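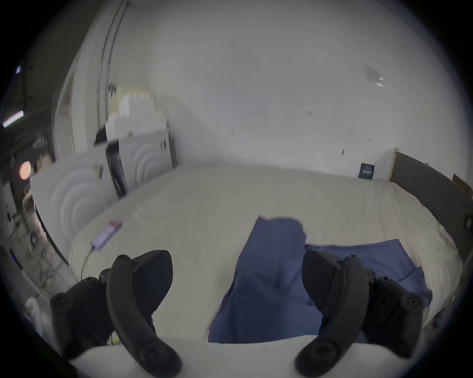
Bed-making robot still needs a person at the controls

VAMBRIDGE, 03/08/2018 - Drotis says it will have a machine making beds and folding linen in paying customers' homes by April. Anyone planning to throw out the laundry basket may want to wait.

The company put out results this week from a trial in Vambridge, in which its system was given 97 bedroom chores, from straightening a sheet to folding a single piece of cloth. It finished 11 of them without help. The rest were completed by a person working handheld controllers, or dropped.

Drotis called the results "a strong base." It did not say how long the 11 jobs took, or how many of them involved a bed with other things left on it. A phone on a charging cable is a common enough sight on a mattress, and a machine that tugs the sheet with the phone still there has not saved its owner much trouble.

Rival firm Maddocks made a similar promise for shop floors, with a shelf-tidying unit tested at the Sitanden shopping center. That test was due to last 10 weeks. Maddocks has not published any figures from it, and store staff at Sitanden are still straightening the shelves by hand.

Drotis has not set a price.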